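Search this site Enter keywords

4. Paint color and resale price in small-scale model cars

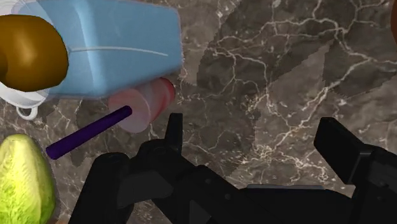
The claim we set out to test is an old one among collectors: that a resin model in a rare factory color holds its value better than the same casting in silver or black. Kandpal repeats it in his buyer's guide and gives no source. Choi is more careful, but her price tables mix boxed and unboxed cars, and a missing box can swallow any difference that paint might make.

Our sample was 379 completed sales of 1:18 models from two makers, Drostine and Amar, taken from the Poltance auction listings. We dropped 63 of them. Most had been relisted after the buyer failed to pay, and a few carried titles that did not match the casting number. Asking prices were left out entirely – sellers can ask for whatever they like.

On a first pass, the rare colors did sell for more. We do not put much weight on this. Drostine tends to save its unusual paints for short runs, so a buyer who pays extra for a green coupe may be paying for the run size, and the listings give us no way to pull the two apart. Amar sells several colors in equal numbers, and for those castings the gap mostly went away. Only 29 sales met that stricter test, too few to settle the matter in either direction.

Figure 4. Sealed resin model, rare color against standard color: median sale price by maker (chart in the print edition).

Condition is a second problem. Sellers grade their own cars, and "near mint" covers a good deal of ground. Zacharopoulos has argued that grading errors cancel out in a large enough sample. They might, if sellers were as likely to grade too low as too high. We found 14 listings where the seller's notes described a chip or a loose mirror on a car graded as mint, and none where a flawless car had been marked down.

We use cookies to improve your visit. Accept Manage settings

Until someone has maker records of run sizes to set beside the sale prices, we would treat the color premium as a habit of speech among dealers.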